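# Report of a visit to the Hovomier shared workshop, Feltham

February 20, 2021

The visit was arranged at the invitation of the Hovomier workshop association, whose members have been building a small table-top picking arm, known to them as Traro, in their unit at Feltham. The purpose was to inspect the build, to see the arm attempt its usual task, and to advise whether the project should be considered for a second year of support from the Luo small grants scheme.
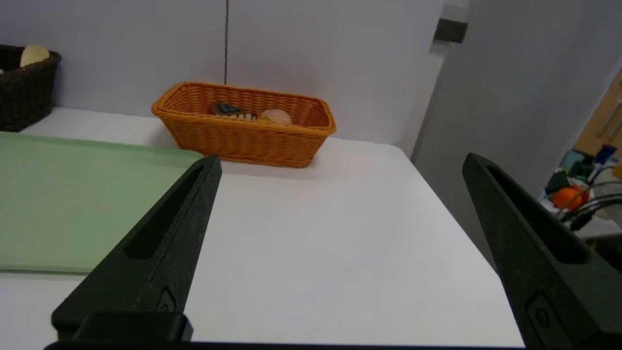
The visiting party consisted of two assessors. It was received at the side entrance and asked to sign the attendance sheet, to read the safety notice and to leave coats and bags in the front room. The visit lasted the whole of the morning and part of the afternoon.

## The premises

The workshop occupies the ground floor of a brick building dated 1903 above the main door. It was first used as a joinery and afterwards as a store. The association took the lease on the present unit in July and has since divided it into a front room for meetings, a wood and metal area, and a back area reserved for electrical work and the robot build. Membership stands at 72, of whom 15 have signed the induction form for the back area.

Heating is limited. The party noted that the members present worked in outdoor jackets until late morning, and that the adhesives cupboard is fitted with its own small heater on a thermostat. Lighting over the work positions is good. The passage between the metal area and the back area is narrow, and long stock should not be carried through it while the arm is powered. A sign to this effect is in place, though it is hung too high to be read comfortably.

## Origin and aims of the build

Traro began as a home project. The first version was assembled in a spare bedroom by one member and could lift only a ping-pong ball. It was moved to the workshop when it became too heavy for its shelf, and it has been a joint undertaking ever since.

The stated aim is modest. The arm should be able to pick up a food item from one container and put it down on a tray without crushing or dropping it. The members have chosen food shapes in preference to blocks because the shapes are irregular and familiar, and because a failure is easy to recognise. They hope in time to offer the design to people who have difficulty in gripping small things at home, but they make no claim that the present machine is fit for that use. The assessors considered this a proper degree of caution.

## The working position

The arm works over a white table set close to a pale wall. A green tray with rounded corners serves as the place for putting down, and woven baskets towards the back of the table hold the items to be picked. The orange basket is the one used for timed attempts. The members explained that its flared sides had caused more trouble than any electrical fault: a finger brought in at too shallow an angle meets the rim before it meets the contents.

The gripper has two dark fingers, each with a long recessed slot running along it and a tapered tip. According to the build notes, the slot was introduced in the third design to save weight, and the taper in the fourth, after the blunt ends had repeatedly pushed rounded items against the side of the basket. The fingers are fixed so that either can be exchanged without disturbing the other. A pair was exchanged in the party's presence, and the work was completed with one hand tool.

A camera is carried close to the gripper and looks out between the fingers. The members prefer this position to an overhead one because the view travels with the arm. Its disadvantage is that the fingers themselves hide part of the table, and the approach must therefore be planned before the final descent. The software pauses above the chosen item, takes a fresh reading, and only then goes down.

Storage beside the table is less satisfactory. Cables and loose items had been allowed to gather within a short distance of the working area. The assessors asked that this be cleared and that cables be tied back, and the members agreed to do so.

## Demonstration

Before the demonstration the members carried out their checks from a printed card. These were as follows:

- stop button pressed and released, with the arm seen to go dead
- joint bolts tested by hand
- fingers opened and closed without load
- tray returned to its marked position
- all persons behind the floor tape

The arm was then asked to move single items from the orange basket to the tray. The first attempt succeeded. At the second, the fingers closed early and the item slipped back into the basket; the arm returned to its pause position and tried again without being told to. The third was stopped by a member who judged that the elbow joint was making an unusual noise. The cause was found to be a loose cover, and the demonstration continued after it had been tightened.

The assessors wish to record their approval of that stoppage. The member concerned had joined only recently and did not ask leave before pressing the button.

Speed was kept low throughout. A complete movement from basket to tray was slow by any commercial measure, and the members stated that they had no wish to raise it until the elbow had been rebuilt. The present elbow uses a belt which stretches as the room warms, so that settings made in the morning drift by lunchtime. A geared replacement has been drawn and priced at £175, including bearings.

## Records and costs

The association keeps a bound log for the build, in which each change is entered with the initials of the person making it. Entries are legible and generally complete. There is a gap in the autumn, when the software was altered several times and only the last alteration was written down. The members have now placed the log beside the keyboard.

Receipts were available for all purchases made with grant money. Smaller parts have been paid for from a collection tin, and no receipts are held for these. It is suggested that a simple list be kept, even where the sums are small.

Drawings for the fingers, the base plate and the wrist mount are stored on the workshop computer with a copy held off the premises. The wiring diagram exists on paper only and does not show the second power supply. It should be redrawn before any further electrical work is done.

## Discussion with members

A general discussion was held in the front room after the demonstration. Members asked whether a second grant could be spent on training as well as parts. They were informed that it could, provided that the course was open to the whole membership.

There was some difference of opinion on whether the gripper should be given soft pads. Those in favour pointed to bruised fruit. Those against were concerned about cleaning, and about pads working loose inside a basket. It was agreed that one removable pair would be made for trial and that the bare fingers would remain the standard fitting meanwhile.

A further question concerned access. The back area has a raised threshold which prevents wheelchair users from reaching the table. The landlord has been approached for permission to fit a ramp, and a reply is awaited. The assessors regard this as a matter of importance, given the people whom the project hopes eventually to serve.

## Recommendations

1. That the Luo scheme support the build for a second year, with the geared elbow as the first item of expenditure.
2. That the wiring diagram be redrawn to include both power supplies, and a copy fixed inside the control box.
3. That the area beside the working table be cleared and the cables secured before the arm is next run.
4. That the sign in the passage be lowered to eye level.
5. That the question of the ramp be pursued with the landlord in writing.

The assessors thank the members for their courtesy and for the time given to the visit. A copy of this report has been sent to the association, which is invited to correct any error of fact before the report is placed before the grants panel.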